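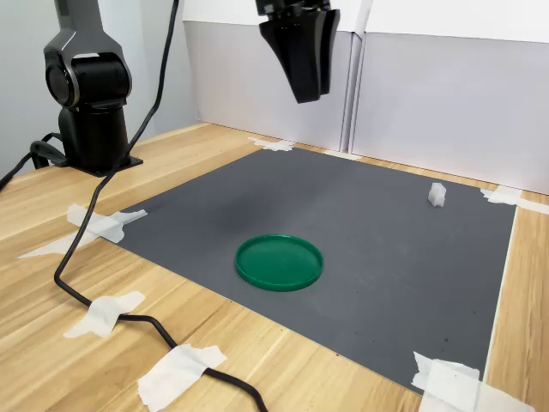
Moving the blog, part two

I wrote in November that I was going to move this site off Plinow and onto something I could host myself. It took until now. The move is finished as of 15 August 2023, and if you are reading this in a feed reader you may have had a pile of old posts show up as new. Sorry about that. It should only happen once.

Plinow was fine for a long time. I started there when the free plan let you have as many posts as you wanted, and I stayed when it went paid. Then they changed the editor, and every time I opened an old post to fix a typo it rewrote the spacing and dropped the footnotes. I have a lot of footnotes. Support told me the new editor did not have them and there was no plan to add them.

What I had to move

The export came to 1068 posts. I had guessed half that. A good share of them are one paragraph long, from the years when I posted the way people later used social media. I thought about leaving those behind and decided to keep them all, apart from 30 that were only a link to a page that no longer exists.

Comments were harder. Plinow exports them in a separate file with no post title, only an internal number, and the number does not appear anywhere in the post export. Dinesh Maurya wrote me a short script that matched them up by date and the first commenter's name. It got most of them. The remaining 182 I did by hand over several evenings, which meant rereading a lot of arguments about bread flour and bus routes. Two people who met in the comments of the Drevville ferry post were still replying to each other three years after I wrote it.

If you left a comment and it has turned up under the wrong post, email me and I'll fix it.

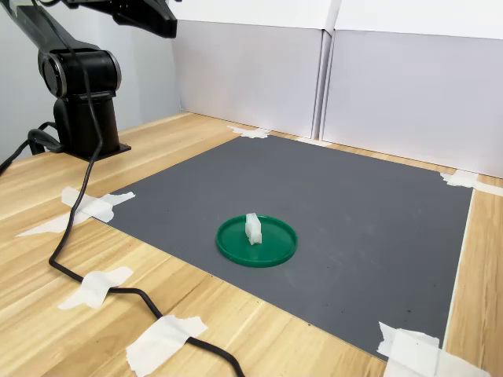
What broke

Internal links. The old addresses had the year and month in them and the new ones don't. I set up redirects for the posts, but links to a specific comment will just take you to the top of the page. I don't think I can fix that.

Category pages are gone. I had 14 categories and used three. There is a search box now, and an archive page that lists everything by year on one long page. Parisa Ghaffari told me the archive page was too long to be any use on a phone, and she is right, so I'll split it up when I get to it.

The email newsletter is also gone for the moment. I still have the list of addresses. I want to find a way to send it that doesn't put a tracking pixel in every message, and the first two services I looked at would not let me turn it off. Until then the feed is the way to go. The feed address has changed, but the old one forwards to it.

Some of the older posts have odd characters where the apostrophes used to be. I fixed these as I found them and I know I haven't found them all.

What it costs

Less than before. I'm paying for a small server and the domain, and together they are under what Plinow charged for the middle plan. The server is much bigger than a blog needs - I could put the whole site on it many times over. I do have to run the updates myself now, and I've set a reminder for the first of each month. Backups go to a drive at home and a second copy goes to my brother's house.

I did break the site once already. I changed a setting in the web server file, didn't check it, and went to bed. Emmanuel Kombo emailed in the morning to ask if I had quit. It was a missing semicolon.

What's next

I have four drafts that have been sitting since spring. One is the long one on the Bisht library sale, which has got to 2000 words and still hasn't reached the second day. I'll probably cut it in two. There is also a short one on resoling boots, and a reply to Joaquim Marinho's post about keeping paper calendars, which I disagree with in part.

The layout will keep changing for a few weeks. If the text is too small for you, or too gray, tell me what you're reading on and I'll have a look.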